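# Chapter 6: Practicing in a Pretend Room

When Noreen Kazmi and I taught this course for the first time, we left simulation until the very last week, as a sort of treat for the students who had survived the math. That was a mistake, and it was Noreen who talked me out of repeating it. By the time our students reached the topic they had already spent half a semester waiting their turn at one real arm, and they were (quite rightly!) a little cross to learn that most of their early fumbling could have been done on a laptop at home. So in this edition the subject comes in the middle of the book, and I hope you will be patient with me while I take the long road into it.

The question we will follow through the chapter is simple to ask. Suppose a robot arm learns to pick things up in a computer-made room, where every surface and every shadow has been worked out by a program. How much of what it learned will still be good when we switch on a real arm in a real room? People who work on this call it the transfer problem, and the difference between the two results is usually called the gap.
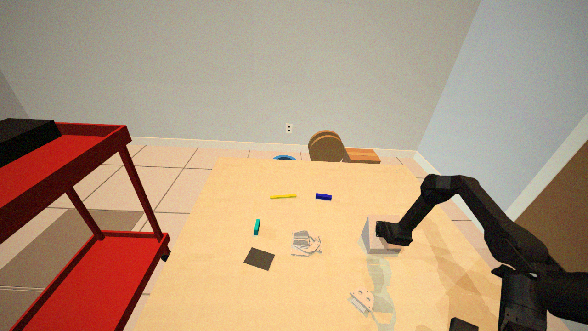
Our main case study is the Skudotano project, which Wajid Dogar and A-yeong Kang ran with a small group of graduate students and which I have been fond of ever since I first read their notes. Their idea was to make the pretend room as ordinary as they could. Many earlier efforts put the arm on a bare gray plane with a single cube in front of it, and a policy trained that way tends to be lost the moment anything else comes into view. Dogar and Kang wanted clutter. A yellow stick, a short dark blue block and a teal one share the tabletop with odd-shaped gray parts and a box, and past the table there is a red cart, an outlet on the wall, even a door. None of those background things will ever be picked up, but the policy has to learn to leave them out of its thinking, and it can only learn that if they are there to be ignored.

The training itself went in two stages. First the arm practiced in 1,000 versions of the room with the lighting held steady. Then came 4,000 more in which the lights, the colors and the resting places of the objects were shuffled between attempts, a method known as domain randomization, which we will build up piece by piece in Section 6.3. Out of all the attempts set aside for scoring, 2,859 were kept after the faulty ones had been thrown out, and you will work with that same set in the exercises.

On the real arm, the policy trained with shuffling succeeded in 65 percent of its grasps. I remember Danish Mengal, who was helping with the course then, being rather let down by that number. I was delighted by it! The policy had never been shown a single real image, and when we come to Section 6.5 we will look closely at the failures, a good many of which had to do with how hard the fingers pressed and very little to do with what the camera saw.

Before reading on, please go back to your notes on coordinate frames from Chapter 4 and make sure you can move a point from the camera's frame to the arm's base without looking anything up. You will need that on nearly every page of Section 6.1, where we set up the table.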